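Duter opens pre-orders for the Timelon, a small phone with a battery you can swap yourself

I've been wanting to write this one since August, so forgive me if I gush a little. Pre-orders for the Timelon open this Wednesday at 10 in the morning, and I'm the lucky person at Duter who gets to tell you about it!

Let's start with the size, which is what everyone here asks about first. The Timelon fits in a shirt pocket (yes, with the case on) and you can reach the top corner of the screen with your thumb. We made it for people who kept writing in to say their phones had gotten too big. We read 2407 of those emails and I answered a fair number of them myself, so if you got a reply with too many exclamation marks, hello again.

The back comes off with a fingernail — no tools, no glue — and the battery lifts right out. You can buy a spare at the same time as the phone, and we'll keep making them for seven years. It takes two SIM cards and a memory card, and there's a headphone jack on the bottom edge.

The software is Wovon, our own light take on Android. It comes with the basics and leaves the rest up to you. My favorite bit is the quiet switch on the side, which shuts off every alert except calls from people you pick.
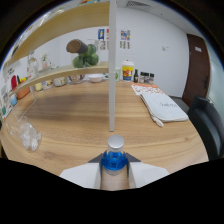

Colors at launch are slate, cream and a dark green I've already claimed. The first batch is 1319 phones, sold through our own site and in Mac Carthaigh stores, and a second batch follows once those are gone. If you'd like a review unit, write to the Duter press desk and tell us which color you want — I'll do my best on the green, but I can't promise anything.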